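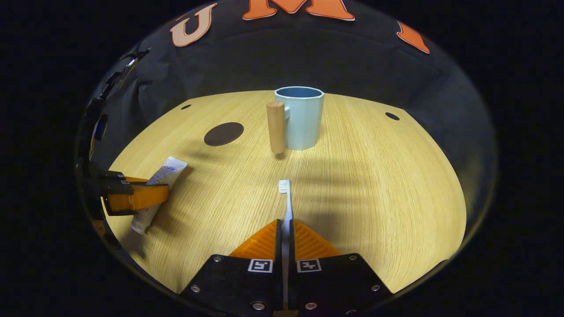
Five minutes at the basin with Myrto Sfakianakis

Myrto Sfakianakis has taught children to look after their teeth for years, and she still lights up when she talks about it. "I love the first visit!" she says. "They come in shy and go home telling everybody about molars."

Her class in Grollau has 97 children on its list, and every one of them gets a song to brush to. She wrote the first in December, on a train - it has a very silly chorus.

And parents? "Brush next to them," she says. "Pull faces in the mirror, let them have a go at yours. Mine are grown up and we still do it at Christmas."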